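Can a robot tidy your room?

Not very well yet. Robots in factories are good at doing one job over and over. A home is harder, as things get left in different places every day.

Think about putting away a pair of scissors. You spot them, pick them up by the handles and pop them in a drawer. A robot has to work out each of those steps, and thin, flat things are tricky to grip.

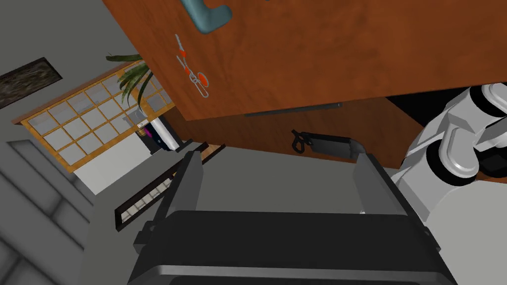
A computer-made room. The robot's gripper has two fingers, and they are open. The scissors have orange-red handles.

Many robots practise inside a computer first. At the Skoryk lab in Skondville, one pretend robot tried the same tidying job 100 times. It managed 45. Dropping things there breaks nothing – the lab can just start again.

Shops are a bit easier, with shelves that stay put. Even so, people still do most of the tidying.

Try it yourself: pick up 3 small things using only your thumb and one finger.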